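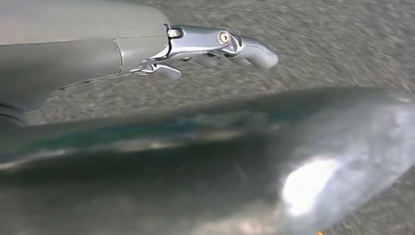 Senior Hydraulic Modeler, Urban Drainage

Hedlund Water Engineering
Location: Rilside office, with site work in the Toltgate catchment
Contract: Permanent, full time
Reports to: Head of Network Analysis

Background

Hedlund designs and assesses storm and combined sewer networks for municipal clients. The Rilside office handles flow surveys, model build and calibration, and option studies for flood relief schemes. The office has 35 staff, of whom 5 work in network analysis.

The position supports the Toltgate drainage study, which covers the older combined system on the east side of the river and the separate storm system serving the Turkari industrial district. The two systems were modeled independently in the past, using different node naming, different datum assumptions and different treatment of infiltration. The first stage of the study merges them into a single verified model. Later stages use that model to size storage, test overflow weir settings and set the order in which pipes are replaced.

Duties

Review the existing Toltgate and Turkari network models and record gaps in pipe size, invert level, roughness and connectivity.

Specify manhole and outfall surveys where the record drawings conflict or are missing. Check survey returns against the specification before they enter the model.

Plan short-term flow surveys, including monitor siting, rain gauge placement and the criteria for ending the survey period. Review weekly monitor data for drift, ragging and backwater effects.

Build and maintain subcatchment runoff parameters from land use mapping, impermeable area surveys and soil data.

Calibrate the merged model in dry weather and verify it against recorded storms. Write up each departure from the acceptance limits, with the probable cause and its effect on how the model may be used.

Run design storms and continuous rainfall series for the option studies. Prepare tables of flood volume, surcharge depth and spill frequency for the design team.

Check the work of 2 junior modelers and sign off their model audit sheets.

Attend client progress meetings in Toltgate and answer technical questions on the model and its limits.

Required

A degree in civil or environmental engineering, hydrology or a closely related subject.

At least 5 years of work on sewer or storm drain models, including full responsibility for the calibration of one or more networks. Applicants whose experience is limited to river or coastal models will not be considered for this grade.

Working knowledge of one-dimensional pipe network software and of coupled surface flow modeling. The office uses more than one package, and training is given on any that are new to the applicant.

Ability to write scripts for checking and converting model data. The language is not important. Applicants should be able to show a script they wrote and explain its error handling.

Clear technical writing in English. Reports from this office go to the client without a separate editing stage.

A valid driver's license.

Desirable

Experience with real-time control of gates or pumping stations.

Experience with tidal or river-locked outfalls. Several of the Toltgate outfalls are affected by high river stage, and the present model represents them with a fixed level.

Professional registration, or evidence that an application is in progress.

Site work

Most of the work is office based. Site visits are needed during the flow survey and after significant storms, and some of these start at 6 a.m. to catch the low-flow period. Manhole entry is carried out only by the survey contractor. The modeler stays at surface level and is not required to hold a confined space certificate. Boots, gloves and high-visibility clothing are supplied.

Travel between Rilside and Toltgate is in a pool vehicle. Use of a private car is permitted by prior agreement and is paid at the standard mileage rate.

Hours, pay and leave

The normal working week is 35 hours. Start and finish times are flexible outside the core period of 10 a.m. to 3 p.m. Up to 2 days a week may be worked from home once the probation period is complete, except while a flow survey is active. Overtime is not paid at this grade. Time worked outside normal hours is returned as leave within the same quarter.

Salary is set according to experience, on the senior technical scale. The scale is sent to all applicants invited to interview and is available before then on request. Benefits include a pension contribution, medical cover and payment of one professional membership fee.

How to apply

Send a resume and a cover letter to the Rilside office through the Hedlund careers page, marked "Drainage Modeler, Toltgate." The letter should be no longer than 2 pages and should describe one calibrated model: its size, the data available, the main calibration problem and how it was resolved. Applications without this description will be returned once for completion.

Do not send client reports or model files. Extracts may be brought to the interview if the applicant has permission to show them.

Selection

Applicants on the shortlist complete a technical exercise at the office. The exercise lasts 70 minutes and uses a small network with deliberate errors in the data. Applicants are asked to find the errors, state which of them affect peak flow, and propose a survey to settle the rest. A computer and printed plans are provided. The interview follows on the same day.

Interviews will be held in May. Applicants who need adjustments to the exercise or the interview should state this in the cover letter. Travel costs are refunded on presentation of receipts, up to the limit given in the interview notice.

The successful applicant will be asked for two references, one of them from a person who has reviewed their modeling work. References are not requested before an offer is made.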